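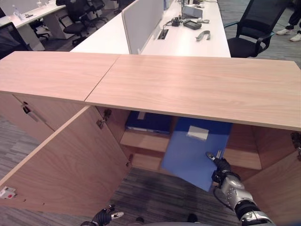

Unit 2: Teaching a Task by Remote Control
Course handout, Robot Learning from Demonstration
Instructor: Kwame Tsikata

Purpose of the unit

Students will learn to record demonstrations in which a human operator controls a two-handed robot from a distance. The task for this unit is removing a folder from an office cabinet. Read this handout before the first laboratory session, along with the Lorano operator guide posted on the course page.

Terms

A demonstration is one complete attempt at the task, from the ready position to the release of the object. An episode is the stored record of a demonstration: joint positions, finger commands, and the video streams from the head and the wrists. The operator is the person controlling the arms. The observer stands clear of the robot, watches its arms directly, and holds the stop button at all times.

Remote control and hand guiding

In hand guiding, the teacher holds the arm and moves it through the task. The method is easy to learn and gives the teacher a direct sense of contact. Its drawback for our purposes is that the teacher's own body appears in the video, and a policy trained on that video may come to depend on it. It is also difficult for one person to guide two arms and ten fingers at once. Remote control avoids both problems but takes longer to master. Most students need one full session before their episodes are usable.

Procedure

Begin with both arms in the ready position and confirm that the Vullo recorder shows all streams. Open the doors fully before reaching inside. Approach the folder slowly along its exposed edge. Close the fingers in small steps and pause before pulling. Draw the folder out along a single path, tilting it only as much as the shelf requires. If the folder slips, continue and recover. Recoveries are kept and should be tagged as such in the log.

Using the wrist view

The head view is suited to planning the reach. During contact, the hand often hides the object from it, and the operator should switch to the wrist view. Look for changes in the surface near the fingertip, such as a fold or a crease, and compare them with the commanded finger position.

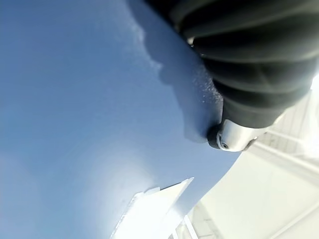 Figure 2. Wrist view: metal fingertip against a blue surface, with a shadowed fold beside it.

A fold alone does not establish that a grasp is secure. Confirm with a short test pull.

Assignment

Each pair will submit 20 episodes, with the two partners trading roles at the halfway point. These will be added to the Briltier set, which now holds 3,273 episodes from earlier terms. Episodes in which the observer pressed stop must be submitted separately. Logs are due before the December review.

Reading: Mthembu course reader, section 19.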